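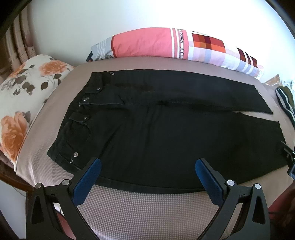 Textile Care and Storage, Unit 7: Handling and Folding Heavy Trousers
Course notes, Lalen Center for Household Studies
Posted in July by the textile care teaching staff

This website uses cookies to improve your visit. By continuing to browse you accept our cookie policy. Accept / Manage settings

7.1 Scope

The unit covers trousers in denim, canvas and other dense twills, folded on a padded surface such as a bed. Folding on a hard table was treated in Unit 5 and the measurements given there still apply. Knitted trousers are excluded. Pleated trousers are dealt with in Unit 9 together with hanging storage.

Students should have read the Mitance handout on fabric weights before the practical. The session bench sheet is number 3166.

7.2 Terms

Rise: distance from the crotch seam to the top of the waistband.
Inseam: inner leg seam, crotch to hem.
Outseam: outer leg seam, waistband to hem.
Tab: a short flap of fabric, stitched at one end and secured at the other with a snap or button.
Raw hem: a leg end that has been cut and left unturned. Short threads work free along the edge.
Fold line: the line about which one layer is turned onto another. Written F1, F2, F3 in order of folding.

7.3 The surface

A mattress or padded cover compresses under the hand. Pressure applied at one point raises the fabric next to it, and a crease pushed out of the leg tends to return a short distance away. Use the flat of the forearm for smoothing. Fingertips are for seams only.

Clear an area 900 mm wide and longer than the garment. Pillows and folded bedding go to the head end or to one side, outside the working area. Garments waiting to be sorted are kept in a separate pile so that finished and unfinished items do not mix. The cover itself should be pulled tight first, as a wrinkle in the cover prints through to the bottom leg and is easily mistaken for a crease in the garment.

A cover with a small regular check or grid is useful for alignment. Lay the outseam parallel to one line of the pattern and judge the fold against it. On plain covers use a tape.

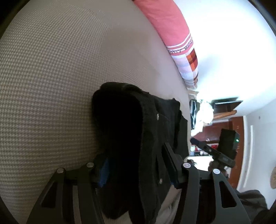
7.4 Fasteners

Close the fly before folding. An open fly lets the two halves of the waistband slide against each other, and the rise then sits skewed in the finished fold.

Snap tabs are closed and laid flat in the direction they were sewn. Check that no tab is trapped under a pocket edge. Metal buttons and rivets should face away from light-colored fabric in the stack – contact marks from metal on pale cotton were the most common fault in last term's practical.

Pockets are emptied and the bags pushed down flat. A curved front pocket will gape if the bag is bunched behind it.

7.5 Procedure

1. Lay the trousers on the surface with the waistband to the left and the legs to the right. Left-handed students may reverse this.
2. Straighten the inseams. Creases fanning out from the crotch are normal at this stage and are drawn out by a light pull on each leg in turn.
3. F1: turn one leg onto the other, outseam to outseam. The crotch point projects as a small triangle. Fold it back so that the edge is straight.
4. Match the hems. If the hems are raw or uneven, match the inseams and ignore the hem edge. Loose threads are trimmed, never pulled.
5. F2: bring the hems up to a point just short of the waistband.
6. F3: fold in half again, or in thirds for a drawer under 251 mm deep.
7. Press down with both forearms for a few seconds and move the finished item off the surface before starting the next.

For step 6 the finished width in thirds should not exceed 195 mm. Wider results usually come from an F2 fold placed too far from the waistband.

7.6 Handling waistbands and flaps

Dense fabric is lifted at a seam, where the layers are joined. Lifting by a single layer draws the top away from the layer beneath and opens the garment. With a long flap or strap, take hold near the free end and keep the remainder resting on the surface until the direction of the fold is set.
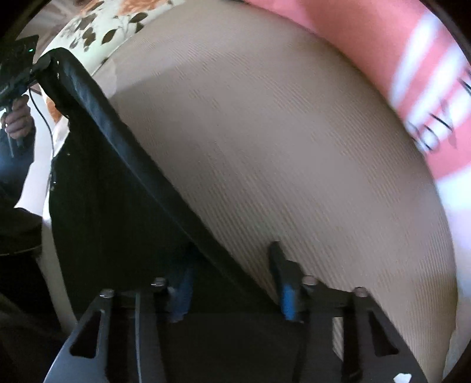 Fig. 7.3. Black fabric flap against a beige ribbed surface.

7.7 Reading and preparation

Shboul, folding sequences for woven garments, chapter 4 (course reader).
Arnby storage tables, drawer and shelf sections only.

Bring one pair of heavy trousers to the next practical. Bench sheets are collected at the end of the session. Sheets without the F1 to F3 measurements will be returned unmarked.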